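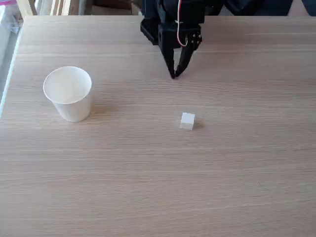 I bought the Mudska tea kettle in June, after my old one started leaking from the handle end, and I promised a couple of you in the comments that I'd write it up once I'd lived with it for a while. Well, it's 2 December 2018 and I've made an awful lot of tea, so let's go.

First, what I wanted. I drink green tea in the morning, black tea in the afternoon and something without caffeine at night, and for years I boiled everything and then stood there waiting for it to cool down. A friend at work, Braulio Barajas, had a kettle with temperature settings and kept telling me my green tea tasted bitter because I was scalding it. I told him it tasted bitter because green tea is bitter. He was right, and I've had to hear a lot about it.

I looked at two kettles. The other one was the Pornthorpe, the one with the long skinny spout that all the pour-over coffee people have. It's a beautiful thing! But it holds so little that I'd be filling it twice any time my sister comes over, and the handle felt wrong in my hand (I tried it in the store, with water in it, which the salesperson was very patient about). The Mudska is plainer and fatter and was 19 dollars cheaper, so home it came.

The good stuff. It's quick. I never timed my old one so I can't give you a proper comparison, but I used to be able to empty the whole dishwasher while it boiled and now I get as far as the top rack. The lid opens wide enough that I can get my whole hand in with a sponge, and if you have hard water like we do in Arboleda you'll know why I care. The buttons click when you press them. I have a real grudge against touch panels in the kitchen, where my fingers are always damp, so that was a big plus for me.

The temperature settings are what I use most. There are buttons for green, white, oolong, coffee and full boil, and the green one gives me a cup I really enjoy. I've gotten into a sencha I order from a little place in Loltport (they sell it in plain brown bags with the name written on in marker, very charming) and I went through a whole bag before I noticed I'd stopped adding honey. I do think the oolong setting runs a bit cool. I just use the coffee button for oolong and I'm happy.

Now the complaints. The beep! It beeps when you turn it on, beeps when you pick a setting, and then does three long ones when the water's ready, and there is no way to shut it off. I went through the manual twice. My husband gets up later than I do and he has opinions about this. If you live in a small place with thin walls, think hard before you buy it.

The keep-warm function only lasts 11 minutes. I don't know who picked that number. It's enough for a second cup if you drink fast, and I don't, so I usually end up pressing the button again and setting off the beeping again.

And the cord is short. Our only free outlet is behind the toaster, so the kettle has to live in the one corner where I like to chop vegetables. I moved the knife block instead and now the knife block is in the way. I'm still working on it.

Cleaning is easy. I do vinegar and water every couple of weeks, bring it up to a boil, leave it while I have a shower, then rinse it a few times. The first boil after that still smells a little like salad dressing, so I pour that one down the sink. The outside picks up fingerprints like crazy, but a dish towel takes care of them.

Would I buy it again? Yes, I think so, at the price I paid. If you only ever drink black tea or instant coffee, I'd save the money and get a basic one, because full boil is full boil. If you drink green or white tea every day it's worth it. Just do your first beep of the morning with the kitchen door closed.

Next time I'm going to write about tea strainers, because I now own four of them and only like one.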